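Furniture and Fitout 2: Notes for Session 4
Brass and brass-look hardware: choosing, fixing, looking after

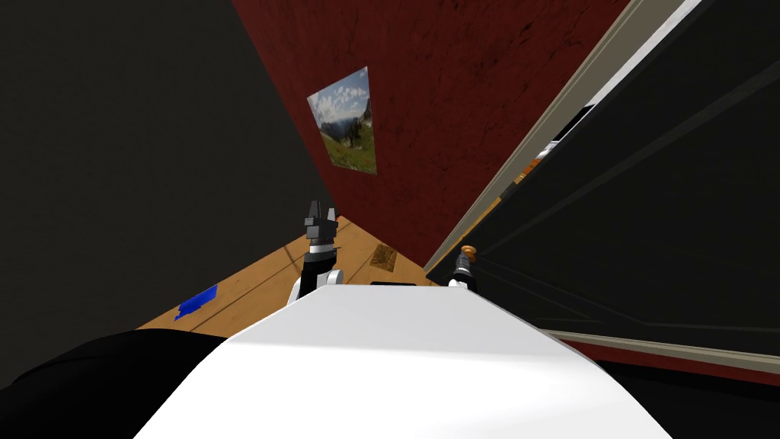 Brass is an alloy of copper and zinc, and its colour shifts with the proportion of each. More copper gives a redder metal, more zinc a yellower one. Most cabinet hardware sold as brass sits in the yellow part of the range, though the colour a client sees in place depends heavily on what is next to it and how it is lit. The small brass-coloured knob in the picture looks orange-gold against the dark surface beside it. Put the same finish on a cream or pale oak door and the contrast drops, so the fitting is harder to pick out. Always look at a sample on the actual door finish, under the lighting the room will have. Showroom boards are usually white or grey and will mislead you.

What the labels mean

Catalogues use the word brass loosely. Learn to separate the metal from the finish.

Solid brass: brass all the way through. It may be cast, forged or turned from bar. It can be repolished many times over its life.

Brass plated: a thin layer of brass over something else, often zinc alloy or steel. Once the layer wears through at the edges there is no practical repair on site. Don't polish it with anything abrasive.

Brass finish, brass look, satin brass effect: these describe a colour. There may be no brass present. Powder coat, anodised aluminium and vacuum-deposited coatings are all sold this way. Some of the vacuum-deposited coatings are very hard wearing and are a sound choice for a busy kitchen, so don't treat the label as a sign of poor quality.

Antique brass: brass or plated metal that has been darkened chemically and then relieved, meaning rubbed back on the high points. Batches vary. Order everything for one room at once, with spares.

A magnet will tell you if there is steel underneath. It won't separate brass from zinc alloy, as neither is magnetic. Weight helps a little, and so does a look inside the threaded hole, where plating is often thin or missing and the base metal shows.

Lacquered or unlacquered

Bare brass tarnishes. Skin oils, moisture and cooking residue speed this up, and the parts people touch often will stay brighter than the parts they don't. Plenty of clients like this. Others ring up after six weeks and say the handles have gone off. Have the conversation before the order is placed and record the answer in writing.

Lacquered brass holds its colour until the lacquer is scratched or breaks down. Tarnish then starts at the damaged spot and creeps under the film, which gives a patchy brown edge. The only proper fix is to strip the whole piece and either relacquer it or leave it bare. Metal polish on lacquer makes things worse.

For bathrooms and laundries we generally suggest a vacuum-deposited coating or unlacquered solid brass. Lacquered pieces tend not to last in steam. Close to the coast, tell the client to expect bare brass to go dull sooner and possibly show some green.

Setting out knobs

The following are starting points. Drawings from the designer override them.

Hinged base doors: fix the knob on the stile opposite the hinge, towards the top corner. On a framed door, centre it on the width of the stile.

Hinged wall doors: same again, towards the bottom corner.

Drawers up to 600 mm wide: a single knob, centred. On a shallow drawer centre it on the height as well. On a deep drawer most people prefer it a bit above centre.

Drawers 700 mm and over: two knobs, or one long pull. A single knob on a wide drawer lets people drag from one side, and the runners suffer for it.

If doors and drawers sit side by side, choose one line and carry it across. Slight misalignment between a door knob and the neighbouring drawer knob is one of the most noticeable faults in finished work.

Drilling and fixing

Make a jig. A scrap of 12 mm ply with two fences and a drilled hole will do, though the adjustable metal ones are worth the money if you fit out kitchens regularly. Mark the jig clearly for left and right. Kaj Toft's rule in the workshop is that the first hole goes in the least visible door in the room.

Most knobs in this country take an M4 machine screw from behind. Drill 5 mm for a little adjustment. Clamp a backing block against the exit side to stop breakout, especially on melamine and veneer. On dark painted doors, put low-tack tape over the spot first and drill through it. Chips on a dark face show the pale core straight away.

Check the screw length. Supplied screws suit a standard door thickness. On a false-front drawer you are going through two panels and will need something longer. A screw that is slightly too long bottoms out in the knob before it clamps, and the knob spins. Cut it down or add a washer behind.

Tighten by hand. Brass threads strip easily. If a round knob keeps working loose, a small amount of low-strength thread locker is enough. Keep it off the lacquer.

Cleaning advice to leave with the client

Warm water, a drop of dishwashing liquid, soft cloth, dry straight after. Nothing else on lacquered, plated or coated pieces. No vinegar, no bleach, no scourers, no spray-and-wipe products left to sit.

Unlacquered solid brass can be polished with a proprietary metal polish when wanted. Take the knob off first if you can. Polish residue stains raw timber and leaves a white line around the base that is a nuisance to get out. A coat of clear wax slows the tarnish for a while and has to be redone.

Writing the schedule

Each line of the hardware schedule should give the item code, supplier, base metal, finish, whether lacquered, projection, diameter, screw size and quantity, including spares. "Brass knob, round" is not a specification. If the supplier can't tell you the base metal, write "not stated" in the column and raise it with the designer.

Exercise, due 12 Jan 2026

Take the Misent kitchen drawings from the shared folder. Prepare a full hardware schedule for the island and the tall units, and a one-page note to the client explaining the lacquer decision in everyday language. Price two options, one solid and one coated. The Viker and Cander sample boards are in room 377 and must stay there. Sign them back in with Malou Nørgaard.

Questions about the drawings go to Tadeusz Nowicki. Bring your jig to the next session, along with an offcut of the door material you plan to drill.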